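4.2 Bimanual coordination layer

The planner described in Section 4.1 outputs one goal per arm and leaves timing open.
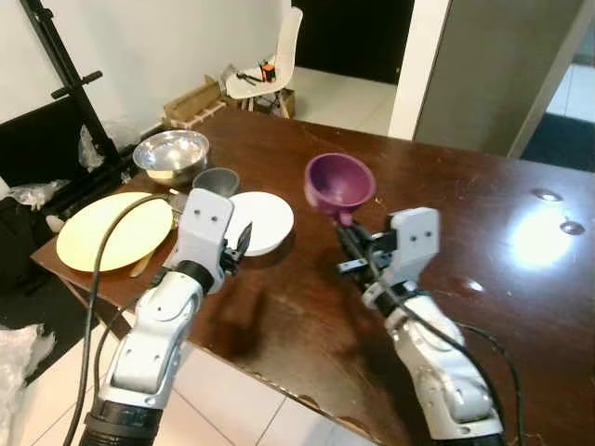
Figure 3. Head camera view during a table-clearing episode. The right gripper is next to the purple bowl; plates, a steel bowl and a small gray cup are on the left half of the table.

Timing is settled by a coordination layer that we call Watum. It runs as a separate process between the planner and the two joint controllers and holds a single shared clock. Each arm has its own queue of motion segments. A segment is released only when the swept volume of its first 13 waypoints is clear of the volume reserved by the other arm. Reservations are stored as capsules attached to the links, and the gripper housing is padded on all sides. The gripper cables are not modeled. In early tests a cable could drag across a flat object during a long lateral motion, so we added a cost on wrist rotation to the trajectory optimizer and left the collision model as it was.

Object poses come from the head camera only. Masks are produced by the Zustton segmentation module and lifted to 3D using the depth channel. Two surface types in Figure 3 are hard for this pipeline. The table has a glossy finish, and the overhead light leaves a white glare patch on the right half. The steel bowl reflects its surroundings, and depth on its rim is often missing. For the first case we discard depth pixels whose intensity is saturated and fill the gap from the fitted table plane. For the second we fall back on the mask outline and a height prior per object class. The fallback is less accurate in the vertical direction, and grasps planned from it use a slower approach.

Grasp candidates on bowls are sampled along the rim. A candidate is kept if one finger can enter the bowl without the housing touching the far side. With a wide flared rim this test removes most steep approaches, and the remaining ones place the gripper low over the table. We found that the default table clearance in the Yeom motion library rejected nearly all of them. Clearance is therefore lowered in the last segment of the approach and restored after lift.

When both arms have a valid goal, the layer picks the release order by estimated finish time. When the goals conflict, the arm with the shorter queue moves first and the other holds position. We also tried a retreat policy, in which the waiting arm returns to its rest pose. It increased episode length and hid fewer objects from the camera, and we kept it only for cases where the waiting gripper covers the mask of the next target. In Figure 3 the left gripper partly overlaps the white plate, which is enough to trigger a retreat if that plate is next in the plan.

The release rules were tuned on 108 recorded episodes. Replaying the logs through the final version produced 2075 segment releases without a reservation conflict. The log format and the replay tool were written by Zlatko Todorova and are part of the Drillum code release, tagged 2021-07-28. Replay does not cover contact, and errors in grasp execution are treated separately in Section 5.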